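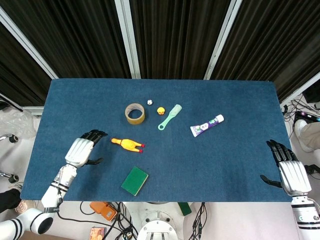 Tape, ball, duck and brush on the blue table.

Helmut Sperling cut his first feature on a flatbed in a converted dairy outside Prurnley, and he still talks about film in lengths. The picture he has now finished, a smuggling drama called Sellow, runs 1758 metres in its only 35mm print. He gives the figure before he gives the running time, which is 64 minutes.

"Distributors call that an awkward length," he says. "Too long to go in front of something else and too short to sell as an evening. We had a version at 81 minutes. It had the same plot and the same ending, and it was slower to no purpose."

Sellow follows a harbour pilot who agrees to bring a boat in without lights. Most of the action takes place over one night, and there is very little of it in the usual sense. The chase, when it comes, is between vessels moving at walking pace. Sperling shot it from the pilot's side only. The pursuing launch is heard for several minutes before it is seen.

The editor, Britta Kettler, joined late, after the first assembly. She sat in on our conversation and corrected him on several points of fact, including the length of the chase.

"He says eleven minutes. It is nine," she says. "It was eleven in the assembly. I took out every shot in which the pilot looks over his shoulder, apart from the last one. If he looks back six times, the audience learns the geography and stops listening."

Sperling resisted the change for most of November. His objection was practical. The over-the-shoulder shots had been difficult to get, with the camera on a bracket outside the wheelhouse and the focus pulled from inside, and only 25 of the planned night set-ups had been completed before the weather turned. Losing any of them felt wasteful. Kettler's view was that the cost of a shot has no bearing on its use.

"I don't want to know what day it rained," she says. "When I start on a film I ask for the rushes without the reports. I read the reports afterwards, if there is a continuity problem."

There were continuity problems. The level of the tide changes between shots in the opening scene, and a mooring line changes sides. The tide has been left alone. The line was dealt with by reordering two shots, so that the dialogue now begins on the back of a character's head. Sperling thinks the scene is better for it. Kettler thinks it is about the same.

The sound took longer than the picture. Engines recorded on location were unusable below a certain speed, where the hull noise covered everything else, and the low-speed material was recorded again in a boatyard at Rathjen with the vessel tied up. The mix was done at Presix, in a room Sperling chose for its size. He wanted to hear the film in a space no larger than the cinemas he expected would show it.

"A big mixing stage flatters you," he says. "You put a small noise on the left and it is lovely, and then you hear it in a hall with ninety seats and it has gone. We mixed the engine louder than I liked and the voices lower than the producers liked."

Some of those voices are hard to follow. I put it to him that the quarrel in the customs shed, on which the second half depends, loses several lines entirely. He agrees that it does.

"Two lines," says Kettler.

"Two lines," he says. "One is a name you have already been told. The other I would put back if I were doing it again. We tried it at a higher level and then the room sounded false, as if the walls had moved. So it stayed low."

The comparison most often made has been with the heist films of the fifties and sixties, with their long silent procedures. Sperling accepts it with a reservation. In those films, he points out, the men are good at their work and the pleasure lies in watching it go right. His pilot is competent at one thing, and has been hired for something slightly different. He misjudges a depth in the first reel and the error is carried forward, like a fault in a sum, until the boat touches bottom.

He is less interested in the ending, which has divided audiences so far. The pilot walks up the slip and the film stops before he reaches the road. An earlier draft of the script followed him home and gave him a conversation with his sister. It was filmed in a single evening and dropped after the first screening of the assembly.

"It explained him," says Sperling. "The actors were very good in it. It will not be an extra on a disc."

His next project is at the script stage and is set entirely on land. Kettler has been sent the first draft and has returned it with notes, mainly on the middle section. He has read half of them.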